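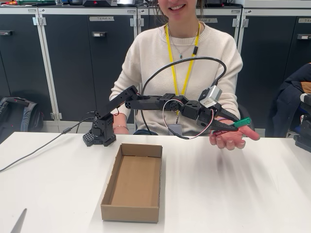 A tabletop arm with a two-fingered gripper and a wrist camera, holding a marker over a person's open palm.

Demonstration collection is the part of robot learning in which examples of a task are gathered so that a learning system can later imitate them. One example is usually called a demonstration or an episode. It contains the camera pictures, the positions of the joints and the commands that were sent to the motors, all saved with the same clock. A set of episodes for one task is called a demonstration set.

Methods

There are three common ways to produce an episode. In kinesthetic teaching, a person takes the arm by hand and guides it through the movement. In leader–follower teleoperation, the operator moves a second arm of similar shape, and the working arm copies it. In the third way, the operator uses a game controller or a tracked handle. Leader–follower work is popular with small servo arms, as the operator's hands stay out of the camera view and the commands are recorded directly.

The camera can be fixed above the table, mounted at the wrist, or both. A wrist camera moves together with the gripper and gives a close view of the fingers and the object. Its weak point is the cable, which needs enough slack for the full turn of the elbow and wrist. A cable that is too short pulls on the camera during the episode, and the pictures no longer agree with the calibration.

Handover tasks

A handover is a task in which the robot gives an object to a person or receives one. Pens and markers are often used for it, because they are light and fit between two fingers. Handover episodes are harder to collect than placing an object in a tray. The person is a part of the task, and each person holds the hand at a different height and angle. If all episodes are made with one receiver, the trained system may wait for the hand at the same point of the table every time.

The moment of release must also be marked. Some groups mark it from the gripper command, others from the motor current. The two methods can disagree by several pictures, and sets which mix them should be labeled — this is often forgotten.

The Tisutstead set

A small handover set was recorded at the teaching laboratory in Tisutstead in May 2018, under the direction of Mackenzie Friesen. It was made by student teams with the Avonora recording program and had 2,889 episodes before checking. Of these, 800 were handovers to an open palm and the others were pick-and-place episodes. An episode was removed if the object fell, if the receiver reached toward the gripper before it stopped, or if the camera stream had a gap. The rules were written down only after the first sessions, so the early episodes had to be viewed a second time.

Friesen's notes on the set recommend changing the receiver after every 80 episodes and giving each operator six practice runs which are not saved. They also advise against correcting small mistakes by recording again. An episode where the gripper comes in a little crooked and then recovers is useful, and a set without such recoveries teaches the system nothing about them.

File formats

The set was first stored in the Ki format, which keeps every episode in one file. A later copy in the Jerside format divides pictures and joint data into separate files. The second copy is faster to load, but it does not keep the operator's comments.

See also

Imitation learning
Teleoperation
Behavioral cloning
Hand–eye calibration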